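I finally got to spend a whole afternoon teaching the arm over remote, and my wrists are still mad at me (worth it!). Kenji set me up with the controller, wished me luck and went to lunch, so the first hour was me overshooting everything by a mile and yelling at a joystick.

The goal Kenji wrote on the whiteboard was 200 demos by March. We had 7 when I sat down. I got us to 20, and two of those I'd be embarrassed to show Mortimer, but they're in the folder anyway.

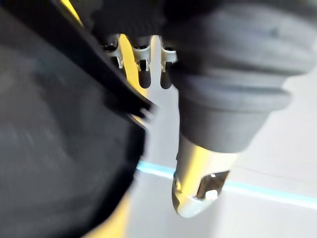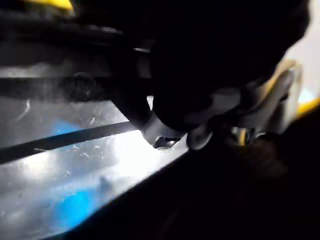
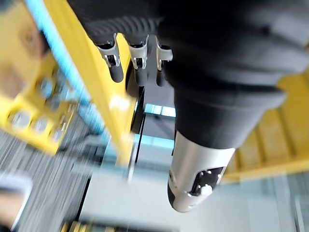

What I keep getting wrong is speed. When I'm nervous I creep along, then I get bored and zoom, and the model picks up both habits. Senan told me to hum the same song for every run so the timing stays even, and I laughed, and then I did it for the rest of the day. My runs got way more even! Now I can't get the song out of my head.

Next time I want to try moving the arm by hand instead, just grabbing it and walking it through. Demetrius swears by it, though he's also about a foot taller than me. I've got the slot after his on the signup sheet, so I'll post how that goes.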